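Ticket: play kitchen set, coating on pans and three holes in table top
Status: Reopened by customer
Site: Irkosby
Supplier: Zenetti

8th August
Reopening this. The last reply says the coating on the black pans "does not mark under normal play". I'd like to know who tested that, and with what. Ours get the slotted spatula dragged across them all day, and the smaller one had a grey patch by the end of July.

Tried so far:
Washed by hand in warm water, no change.
Wiped with the Drodix cleaner your helpdesk recommended. Patch looked bigger afterwards, though I can't prove it.
Left both pans out of use for 20 days. Obviously no change, but it was on your list.
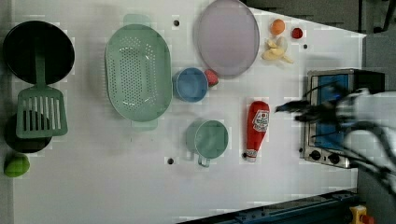 The second matter is the table top. Your parts desk says the 3 screw holes are "decorative". I have never met a decorative screw hole. They are black inside, they collect crumbs, and one of them is right where the mugs get put down. Either there are caps missing from the box or the top was drilled for another model. Please say which.

I have also been told the top is good for 2,000 wipes. Nearly everything in this ticket comes back with a number like that and no paperwork behind it.

The colander, plate and cups are fine and I am not claiming for them. The toy food is fine too.

Wanted: replacement small pan, caps for the holes, and the name of the coating. Doležal sell a similar pan and print theirs on the label.

Please don't close this again until the parts have arrived.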